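Well, the rumors I passed along last month were right for once. Thu Đàm is leaving the breakfast slot at Dultville's community station and moving to Brosden, where she starts on a new evening show Wednesday at 5.

I called her over the weekend and she was in a great mood (and eating lunch, sorry Thu). She told me the early alarms had worn her out and she wanted to do longer interviews, the kind where a guest can finish a story before the traffic report cuts in. Her first guest is the singer Tăng, who hasn't done live radio in ages — I'm very excited about that one!

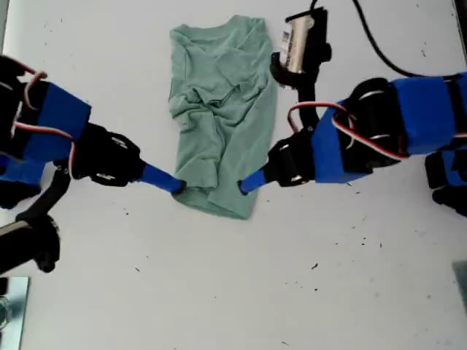
What happens to the breakfast show?

Dultville is keeping it going with guest hosts until December. Listeners aren't thrilled. A petition asking the station to match Brosden's offer picked up 1,084 names, 772 of them in the first weekend, and I'll admit one of those is mine.

Her farewell party at the Flirnton ballroom is already full. All 330 seats went before I'd even found my card, so I'll be listening from my kitchen like everybody else. Brosden says the new show will stream online too, with repeats on Sunday mornings.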